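The reference list is the part of a paper that Aldana Villalba reads first. She admits this the way other people admit to reading the last page of a mystery.

"I start at the back," she says. "If the back is a mess, I make coffee before I go to the front."

Villalba has been a manuscript editor for academic authors long enough to have opinions about the ampersand. She works out of the second floor of a converted feed store in Uvinport, mostly for graduate students and junior faculty who have been told by somebody higher up that their citations "need a little attention." The phrase makes her laugh. Her largest recent job was a dissertation on harbor tariffs with 1,939 footnotes, and the adviser's note on the cover sheet said exactly that.

How did it go?

"He'd cited the same customs ledger in four different ways. By the end I was fond of all of them. But you have to pick one."

I had gone to see her about secondary citation, the business of quoting somebody you found quoted in somebody else. It is a small subject. Villalba can talk about it for two hours, and did, with one break to let a student in downstairs who had been leaning on the wrong bell.

The trouble begins, she says, in a very ordinary way. You're reading a book by Brindness. Brindness quotes a wonderful line from Espinoza. You want the line. You have Brindness open on the desk and you don't have Espinoza, because Espinoza is in a library two states over, or out of print, or in Portuguese. So you copy the line, and you copy Brindness's footnote along with it, and now your paper says you read Espinoza.

"Which you did not," says Villalba. "You read eleven words of Espinoza. Somebody else picked them out for you."

Every major style has a way to handle it, and the ways are more alike than students expect. In the text, you name the original author, then say where you found the words: Espinoza, as cited in Brindness, or quoted in Brindness, depending on whose rules you live under. In the reference list, author-date styles generally want only the source you had in your hands. Note-based styles tend to want both, with the original first. She keeps the differences on an index card taped to her monitor, and the card has been corrected twice, in two colors.

"People think the editor has it all in her head. The editor has a card."

What she objects to is less the format than the stealth. A borrowed citation brings its errors with it. She once followed a page reference, page 74, through a chain of papers on rural schooling. Each paper cited the same sentence on the same page. When she finally got hold of the original through interlibrary loan, the sentence was on page 73.

"One page. Who cares, right? Except it told me that not one of those people had opened the book. They'd all opened each other."

Did she tell anyone?

"I told my client. He said could we just leave it at 74, so it would match."

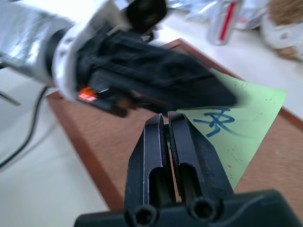

They did not leave it at 74. The client grumbled and later sent a fruit basket, heavy on the pears.

Villalba is stricter in conversation than on the page. The comments she leaves for authors are mild, almost apologetic, and are mostly in the form of a question. "Did you see this one yourself?" is the usual. She used to write "Please verify," but found that authors took it as an instruction to stare at the citation for a moment and then click Resolve.

"With a question they have to answer. They get a bit of a conscience. I've had replies that run a full paragraph. I had one that started with his childhood."

She has a rule of thumb for when a secondary citation is fine, and she gives it without much ceremony. If the original is lost, unpublished, in a language you don't read, or out of reach after a real try, go ahead and cite it through the other source, and say so. If it's sitting in your own library's catalog, go get it. She puts a lot of weight on the real try. Typing the title into a search box once, late at night, doesn't count. Asking a librarian does, and she thinks asking a librarian is the most underused research method in the country.

"They want you to ask. They're sitting there. I've seen a reference librarian light up over a request for a county drainage report."

There are practical headaches even for the virtuous. What happens when Brindness quotes Espinoza, but Espinoza was quoting a third person? Villalba closes her eyes briefly at this one. Her advice is to climb as far up the ladder as you can and cite from the highest rung you reached. If you can't climb at all, consider whether the quotation is earning its keep. A paraphrase of Brindness's own point, credited to Brindness, often does the job and saves everyone a set of nested quotation marks.

Dates are another. Students using an author-date style leave out the year of the original, or put in the year of the book they have, and suddenly a writer who died long ago is weighing in on the internet. She has let one of those through in her career. She will not tell me which journal.

Then there are the reference managers. Villalba uses one called Fandska, pays for it, and speaks of it as one might of a nephew with a good heart. It stores everything. It formats everything. It also believes whatever it is told, and what it is told usually comes from a database entry typed in by someone in a hurry.

"It'll give you a title in all capitals if the entry was in all capitals. It'll give you an author named 'Department.' First name, 'Of.' And it comes out so neat that people trust it. Messy references at least look like they need checking."

Her own method is slow and she doesn't push it on anybody. She prints the list. She puts a ruler under each entry and reads the entry aloud, punctuation included, under her breath. Author, comma, initial, period. Then she goes through the paper from the front with a pencil and ticks off each source when it turns up in the text. Anything on the list without a tick gets a question, and anything in the text that isn't on the list gets a longer one. In a typical student paper, she says, both piles have something in them.

I asked whether the orphans on the list, the ones never cited, are padding.

"Sometimes. More often it's a paragraph that got cut. The paragraph dies and the reference stays on at the house." She thinks about this. "I find those a little sad. You can tell what the paper used to be about."

Not everyone in her line of work shares her zeal, and she knows it. There is a school of thought that says citation formatting will soon be left to software, and that a reader who wants a source can find it with nothing more than a surname and a noun. Villalba grants the second half. She can find nearly anything with a surname and a noun. Her answer is that a citation was never just directions to a shelf. It is also a statement about what the writer did, and when you write a page number you are saying that you were there.

"I sound like a preacher. My mother sold shoes. I don't know where I got it."

She got it, on further questioning, from a bad afternoon in graduate school. Her thesis chapter leaned on a quotation she had lifted from a survey volume. At the defense, a committee member with a soft voice asked her what the author had said in the next sentence. She had no idea. The next sentence, he told her kindly, was "This view is, of course, mistaken."

She passed, with revisions. The revisions took until May.

"I was quoting the position the man was arguing against. The survey had clipped it. So I was wrong, and the survey was wrong, and he'd been dead for years and couldn't write in to complain." She now reads the sentence before and the sentence after every quotation she checks, and bills for the time.

For a student starting a first long paper, her suggestions are modest. Write down the page number when you copy the words, and don't plan on doing it that night. Put a mark in your notes, any mark, beside each quotation you found in someone else's work. She draws a small ladder. Keep the mark until you've seen the original or decided to say that you haven't. Check which edition of the style manual your department wants, and get it in an email, as departments have been known to remember these things differently in the spring.

And if the deadline is tomorrow and the list is a disaster?

"Fix the ones you quoted directly. Those first. Then get the names spelled right, people do look for their own names." She hunts around for her pencil, which is in her hair. "Then the commas, if there's time. I say that as someone who loves the commas."

The student from downstairs had been waiting on the landing through most of this with a folder on her knees. Villalba called her in, took the folder, and turned it over to the last page.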